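양팔 원격조종 시연 갤러리: 탁자 위 물건 옮기기

3월에 진행한 시뮬레이션 시연 수집 작업을 정리한 페이지입니다. 조종자가 양손에 컨트롤러를 하나씩 쥐고 움직이면 화면 속 두 팔이 그대로 따라옵니다. 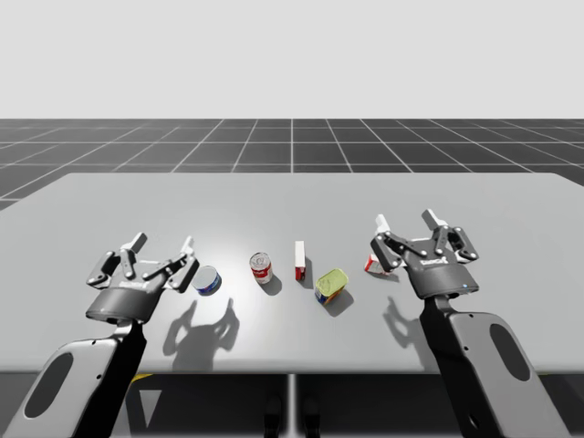

과제는 단순합니다. 지정된 물건을 하나 집어 반대편 팔 쪽으로 옮겨 놓으면 시연 한 회가 끝납니다. 물건은 통조림 캔과 작은 상자류를 쓰고, 놓는 위치는 매회 조금씩 바꿉니다. 두 그리퍼는 벌린 상태에서 시작합니다.

짧은 캔은 위에서 수직으로 내려 잡습니다. 손가락을 미리 충분히 벌려 두지 않으면 캔 윗면을 건드려 밀어냅니다. 키가 큰 수프 캔은 옆에서 접근해도 되지만, 손목을 기울인 채 들어가면 옆 상자에 닿기 쉽습니다.

좁고 높은 상자는 넘어지기 쉬워서 마지막 구간을 천천히 조종합니다. 넘어뜨린 회차도 지우지 않고 실패로 표시해 따로 보관합니다.

탁자 위 그림자는 켜 두었습니다. 처음에는 끄고 작업했는데, 조종자들이 손가락 끝의 높이를 가늠하기 어렵다고 했습니다. 그림자를 켠 뒤로는 헛집는 일이 줄었습니다.

컨트롤러 연결에는 Pruder를, 기록과 재생에는 Zavex를 사용했습니다. 조종자 한 명이 한 번에 100회까지 시연하고 쉽니다. 지금까지 모은 시연은 거의 4000회입니다. 한 회가 끝나면 조종자가 성공 여부를 직접 입력하고, 다른 사람이 재생 화면을 보며 다시 확인합니다.

새로 참여하는 조종자는 기록 없이 일곱 번 연습한 다음 본 작업에 들어갑니다. 연습 때는 한쪽 팔만 써도 됩니다. 쓰지 않는 팔은 탁자 가장자리 쪽으로 빼 두십시오. 컨트롤러를 내려놓기 전에는 반드시 일시정지를 눌러야 합니다. 누르지 않으면 팔이 탁자에 부딪힌 동작까지 기록에 남습니다.

조종 및 정리: Eusebio Benítez
다음 갤러리: 한 팔에서 다른 팔로 건네주기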